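Startseite | Werkstatt | Meinung | Archiv | Kontakt

Lasst die Kabel dran

Meinung von Fitriani Wuisan, 20. Februar 2023 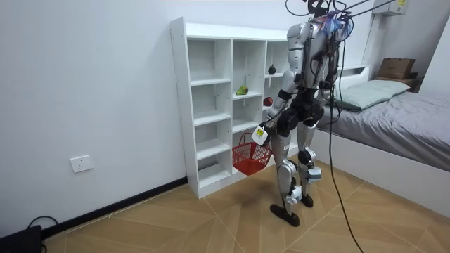 Einkaufen auf Fliesen in Holzoptik: der Korb am Greifer, das Obst noch im Regal.

Wer sich zu Hause mit einem humanoiden Roboter beschäftigt, bekommt von Besuchern zuverlässig zwei Fragen gestellt. Die erste lautet, ob er schon die Spülmaschine ausräumen kann. Die zweite lautet, wann endlich die Kabel wegkommen. Auf die erste habe ich mir ein Lächeln zugelegt, das ich auch beim Zahnarzt verwende. Über die zweite möchte ich mich etwas ausführlicher aufregen.

Es hat sich nämlich die Vorstellung festgesetzt, ein Roboter sei erst dann fertig, wenn man nicht mehr sieht, woran er hängt. Kabel gelten als peinlich, ungefähr wie Stützräder am Fahrrad eines Achtjährigen. Also werden sie in Videos weggeschnitten, unter Teppiche geschoben oder hinter Sofas geführt, bis die Maschine aussieht wie im Prospekt. Dass danach keiner mehr an die Stecker kommt, fällt erst auf, wenn einer davon wackelt, und wackeln tut immer der hinterste.

Ich bin inzwischen für das Gegenteil. Das Ding soll aussehen wie ein explodierter Handarbeitskorb, solange daran gearbeitet wird. Oben quillt es blau und violett heraus, nach oben gehen die Leitungen weg, nach unten auch, und wer durchs Zimmer will, hebt die Füße. Schön ist das nicht. Es ist aber ungefähr so schön wie eine offene Motorhaube, und bei der kommt auch keiner auf die Idee, sie der Optik wegen während der Reparatur zu schließen.

Zur Klarstellung, falls jemand von der Hausverwaltung mitliest: Ich rede vom Bauen in der Wohnung. Von diesem merkwürdigen Hobby, für das man früher in den Keller ging und für das man heute das Bett ein Stück zur Seite schiebt. Ramil Ocampo und ich haben es eine Zeit lang ordentlich versucht, in der Gemeinschaftswerkstatt Manurung, mit Schlüssel, Nutzungsordnung und einem Kühlschrank, in dem fremder Joghurt stand. Dort gab es glatten Boden, gutes Licht und Platz bis zur nächsten Wand. Unser Programm lief wunderbar. Zu Hause lief es dann gegen das Bett.

Das Bett stand vorher auch schon da, möchte ich anmerken. Wir hatten nur nicht daran gedacht, dass ein Schlafzimmer aus lauter Dingen besteht, die irgendwem im Weg sind. Man selbst dreht sich nachts um drei zwischen Bettkante und Regal hindurch, ohne wach zu werden. Eine Maschine, der man das beibringen soll, verlangt eine Antwort auf die Frage, was sie mit der Hüfte machen soll, während der Arm nach unten greift. Ich habe darüber in meinem ganzen Leben nicht nachgedacht. Inzwischen beobachte ich mich im Supermarkt beim Bücken und verstelle anderen Leuten den Weg zum Blumenkohl.

Damit wären wir beim Einkaufskorb. Die Aufgabe haben wir uns ausgesucht, weil sie nach nichts aussieht: Korb am Henkel halten, zum Regal treten, Obst hinein. In den Planungsnotizen stand dafür eine Zeile. Ramil hatte »easy« dahintergeschrieben, mit Bleistift, immerhin. Ein starrer Würfel ist dankbar, man greift ihn, und er bleibt, wo er ist. Ein Korb am Bügel macht, was er will. Er kippelt, er dreht sich, er hängt ein bisschen schief, und ob er gleich irgendwo anstößt, hängt von Dingen ab, die im Rechner gar nicht vorkommen. Dazu eine Birne, die auf der Seite liegt und überhaupt keinen Ehrgeiz hat, gegriffen zu werden.

161 Versuche haben wir protokolliert, bis wir uns darauf einigen konnten, was »Korb gehalten« eigentlich heißt. Ramil zählte alles, was nicht auf den Boden fiel. Ich wollte, dass der Korb in einer Lage bleibt, in der man ihm auch Eier anvertrauen würde. Darüber haben wir uns ernsthaft gestritten, an einem Abend im August, bei offenem Fenster, und ich vermute, dass man im Haus seither eine bestimmte Meinung über unseren Haushalt hat.

Was das mit den Kabeln zu tun hat? Alles. Von diesen Versuchen ist der größte Teil aus langweiligen Gründen danebengegangen. Ein Stecker saß nicht richtig. Eine Leitung zog am Arm, wenn er unten war, und zog nicht, wenn er oben war. Ein Adapter von Urnix, über den ich mich an dieser Stelle nicht weiter äußern will, hatte Tage, an denen er arbeitete, und andere. Jeden dieser Fehler haben wir gefunden, indem einer von uns hinging und hinsah. Unter einer hübschen Verkleidung hätten wir dasselbe für ein Problem der Software gehalten und vierzehn Tage lang Parameter gestreichelt. Einmal haben wir genau das getan, daher kenne ich den Zeitraum: 14 Tage, ein gelockerter Stecker.

Auch die Leinen nach oben verdienen ein gutes Wort. Es gibt in unserer kleinen Szene Leute, die darin eine Art Schummelei sehen. Ein Roboter am Seil, heißt es dann im Forum, laufe ja gar nicht. Diese Leute haben meistens Modelle von der Größe eines Toasters und einen Teppich. Sobald eine Maschine einem beim Umfallen das Schienbein oder das Bettgestell mitnehmen kann, ändert sich der Ton. Ich frage in solchen Diskussionen gern nach, auf wessen Laminat denn ungesichert geübt werde. Danach ist es eine Weile ruhig.

Man muss den Gegnern allerdings in einem Punkt recht geben, und ich tue es ungern. Ein Kabel verändert, was man misst. Es hat Gewicht und eine eigene Meinung, und wenn es am Rumpf herunterhängt und über den Boden schleift, dann lernt die Maschine das Schleifen mit. Irgendwann macht man es ab, und sie benimmt sich wie jemand, der nach Jahren den schweren Schulranzen absetzt und erst einmal nach vorn kippt. Das ist ein echter Einwand. Meine Antwort darauf ist schwach, aber ich bleibe dabei: Dann lernt sie es eben zweimal. Wir haben ja auch zweimal das Regal ausgemessen, beim ersten Mal mit dem falschen Ende des Zollstocks.

Mehr ärgert mich der andere Einwand, der von außen kommt und sich als Fürsorge verkleidet. Eine Bekannte hat mir den Prospekt von Ploltel mitgebracht, Abteilung Haushaltshilfe der Zukunft. Darin steht eine blitzende Figur in einer Küche, in der noch nie jemand gekocht hat, und reicht einem Kind ein Glas Wasser. Kein Kabel weit und breit. »Siehst du«, sagte sie, »die können das schon.« Ich habe den Prospekt aufmerksam gelesen. Das Wort »Konzeptstudie« steht auf der Rückseite, in einer Schriftgröße, für die ich die Lampe holen musste.

An solchen Bildern wird dann gemessen, was Leute in ihren Schlafzimmern treiben. Ein leerer Korb vor einem fast leeren Regal macht gegen das Glas Wasser keine gute Figur. Ich finde trotzdem, dass man am Korb mehr lernt. Man lernt zum Beispiel, dass ein Regal für Menschen gebaut ist, die in die Knie gehen können, ohne vorher ein Dokument darüber anzulegen. Man lernt, dass glänzende Flächen den Kameras nicht guttun und dass man die Bettwäsche danach auswählt. Und man lernt, wie viel ein Greifer wissen muss, um einen Plastikhenkel einfach nur nicht loszulassen.

Gegen das Geld kann ich übrigens wenig vorbringen. Wer dieses Hobby für vernünftig hält, hat die Belege nicht gesehen. Allein für Steckverbinder, Kabelbinder und Ersatzleitungen gehen in einem schlechten Monat bis zu 200 Euro weg, und die schlechten Monate treten gehäuft auf. Ramil führt darüber eine Tabelle. Ich habe darum gebeten, keinen Zugriff zu bekommen.

Was ich mir wünschen würde, ist bescheiden. Bastler sollen ihre Projekte so zeigen, wie sie gerade sind, mitsamt Steckdose, Pappkarton und dem Kasten, dessen Kabel an der Fußleiste entlangläuft. Auf dem Treffen in Morkwood, wo sich einmal im Jahr alle gegenseitig ihre besten Minuten vorspielen, sollte es eine Stunde geben, in der nur Fehlversuche laufen dürfen. Ich habe das schriftlich vorgeschlagen. Die Antwort war freundlich und enthielt das Wort »Außenwirkung«.

Dabei wäre gerade die Außenwirkung gut. Vor der perfekten Maschine aus dem Prospekt haben viele Leute Angst, und ich kann es ihnen nicht verdenken, sie guckt auch so. Vor einer, die an der Leine vor einem Bücherregal steht und sich mit einer Birne auseinandersetzt, fürchtet sich kein Mensch. Meine Mutter hat sie nach kurzer Betrachtung gefragt, ob sie etwas essen wolle.

Bis auf Weiteres bleiben die Kabel also dran. Ramil möchte als Nächstes den Apfel eine Etage tiefer legen, ich bin dagegen, und der Adapter von Urnix hat sich zu dem Thema noch nicht geäußert.

Kontakt | Impressum | © 2023 Alle Rechte bei den Autorinnen und Autoren | Nach oben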